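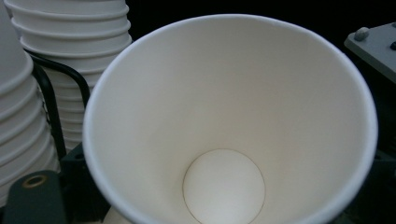 Disposable cups take up more cupboard space than their weight suggests, and most of the damage to them is done in storage. A paper cup is strong along its height and weak across its mouth. The rolled rim is what keeps the opening round; once it has been creased, a lid will not seat properly and the cup may dribble at the fold. Stacked cups should therefore be kept nested and upright, with the rims forming evenly spaced ridges down the stack, as on the two stacks at the left. A ridge that sits closer to its neighbour than the rest usually means a cup has been forced down too hard. Plain white cups make checking easier, as a mark on the wall or along the seam around the base shows up at once.

Stack height
Keep to 40 cups per stack for hot drink sizes. Taller stacks lean, and the lower cups wedge together. If a shelf is shallow, make more stacks of the same height and leave a finger's width between them.

Separating stuck cups
Do not pull by the rim. Hold the lower cup halfway down the wall, twist the upper one a quarter turn and lift. If it still holds, squeeze the lower cup very slightly to let air in between the walls. Cups that have been pressed together under a weight should be checked for creases before use.

Checking before filling
Look straight down into the cup. The base disc should be flat and the seam around it should run as an unbroken ring. Reject a cup if:
the base is domed or has lifted on one side
the side seam has opened at the rim
there is a brown or grey patch on the inner wall
it smells of the cupboard

For a doubtful batch, stand one cup on kitchen paper, fill it with hot water and leave it for 4 minutes. Any damp ring on the paper means the base seam is leaking. Test a second cup from the middle of the stack before throwing the lot away.

Where to keep them
A dry cupboard away from the kettle and the sink. Steam softens the rim first. Board also takes up smells, so keep cups apart from onions, spices and cleaning products. Opened sleeves should be folded over and clipped, open end down.

Lids
Store lids flat, in their own bag, with the size written on the outside. Lids from different makers seldom fit each other's cups even where the stated size is the same.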